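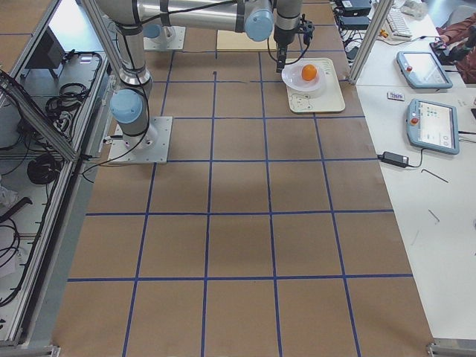 **Arm throws a protective stop on the way down to the orange, but only sometimes. Payload? Gripper? Me?**

*posted by Ekaette Odukoya, in Small Arms & Cobots*

Hi all, I've been going around in circles with this so I'm hoping somebody has seen it before.

I run two arms on one big table at a little shop called Trernevard. The table is papered and taped off into squares so I can put things back where they were between runs. The job is dumb simple. Far arm goes over, comes down, picks up an orange, moves it between a plate and a bowl on a tray, goes home. The near arm isn't even in the program right now, it's powered but parked.

The trouble is that the far arm goes into protective stop partway through. The pendant says the external force limit was exceeded on the wrist. It isn't touching anything! I've stood there with my nose practically on the tray (yes, well back from the other arm, don't yell at me) and there is clear air under those fingers every time.

Things I know so far:

- It happened four times in one afternoon and then not at all the next morning.
- It's worse when the arm is stretched way out, which is always, given where the plate is.
- It only happens after a grip command. If I run the same path with the gripper commands commented out, it goes all day.
- I clear it, hit resume, and it finishes like nothing happened.

The gripper is talked to through a Solleck converter box and I've got the wait set to 2000 ms after each open or close. Payload was entered by hand by whoever set it up before me. I haven't changed it, mostly because I'm a bit scared to.

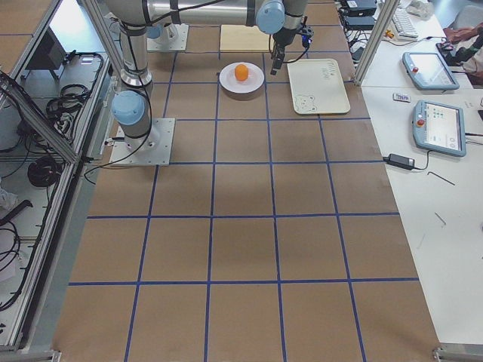

*Fingers over the gap between the plate and the tray, orange on the plate. The wire loop at the gripper is easy to see from this side.*

What would you look at first? I would love to not re-teach every point, there are a lot of them.

---

**mudaliar_bench**

Check your payload. It's always the payload. Just turn the force limit up until it stops complaining and get on with your life.

> **Ekaette Odukoya:** I'd rather not turn it up, there are people reaching over that side table to get to the pendants all day long. But I'll look at the payload, thank you!

---

**tomatl_potell**

Please don't raise the limit. Sorry to the poster above, but that's how you end up with a stop that doesn't stop. The arm is telling you it feels a force it can't account for, and I'd want to know where the force comes from before I touched any threshold.

The part of your post I'd hang on to is that it goes away with the grip commands commented out. If it was purely a bad payload number I'd expect the empty dry run to trip now and then too, seeing as the gripper weighs the same whether you tell it to close or not. So I see two suspects.

First one is payload switching. A lot of programs set one payload for "gripper empty" and another for "gripper plus part" right after the close. Look for a line like that. If somebody typed the part weight in grams where it wants kilos, or set the center of mass somewhere silly, the arm will think it's carrying a bowling ball the second the fingers shut. With the arm stretched out, that error gets a lot bigger at the joints. Set both payloads to the same known good value, run it, and see what changes.

Second one is your cable. I can see a loop of black wire at the side of the gripper. I can't tell from a picture if it's tight at any point in the move, so you'll have to check by hand. Put it in manual at slow speed, go through the wrist rotation one step at a time, and watch the loop the entire way. If it's pulling taut at one end of the turn, the wrist will feel that as an outside force. I had one on a Potell feeder that only pulled when the room was cold and the jacket was stiff, so your good morning and bad afternoon don't rule it out for me (mine was the other way around, but still).

Do the payload test first, it's faster. And keep the parked arm's e-stop pressed while you have your hands in there.

> **Ekaette Odukoya:** Oh my gosh, there IS a second payload line, right after the close. I scrolled past it a hundred times. It had 4 in it. Four kilos, for an orange! I put in the same value as the empty one and it's been running since lunch with no stops. I'm going to do the slow cable check tomorrow anyway before I call it fixed, that loop does look short to me.

> **tomatl_potell:** Yep, that'll do it. Weigh the orange and put the real number in when you get a minute. And check the near arm's program for the same line before you unpark it, if the same person wrote both.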